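3.2 What to buy first

We had one purchase round to plan, and we wanted it to go to the parts that touch dishes. Arms are exciting, and Brisa Galindo's first draft of the budget spent nearly everything on them. Kitchen work changed our minds fast! A bowl rim is thin, curved and shiny, and a small error in finger position matters a great deal there. We therefore set aside $2000 for fingers, grip pads and wrist cameras before pricing anything else, and we would make the same choice again.

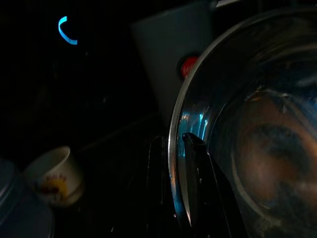 Figure 3. Dishwashing task. (a) Wrist view, glass bowl, with the fingertip at the rim.

Glass is the hardest case we planned for, and also the most fun to work on. Reflections move with the camera, and in low light the rim may be little more than a pale line. Uchenna Obi asked three suppliers for quotes on fingers. Ekell quoted $198 a pair and Nallham $104, the second without pads. We recommend budgeting for spares from the start; a lab that buys one pair will stop work the day a tip breaks. 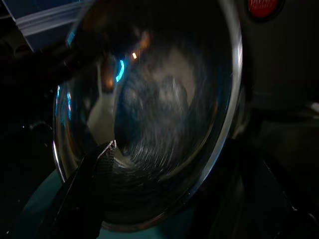
Polished steel raises a related question, namely how much of the camera money should go to lighting. Our answer is more than we first thought. A mirror-like bowl shows the room back to the camera, so a diffuse lamp on the shopping list may do as much good as a better sensor. Lazăr lent us a lamp to try in September, and it is now a line of its own in the plan.
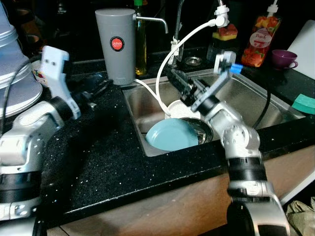
(b) Both arms at the sink, with plates and a steel bowl in the basin.

The two arms need not carry matching hands. Pricing each side separately gave us room to try different finger shapes at the same sink, a freedom we were delighted to have. Cables and hoses deserve a budget line too.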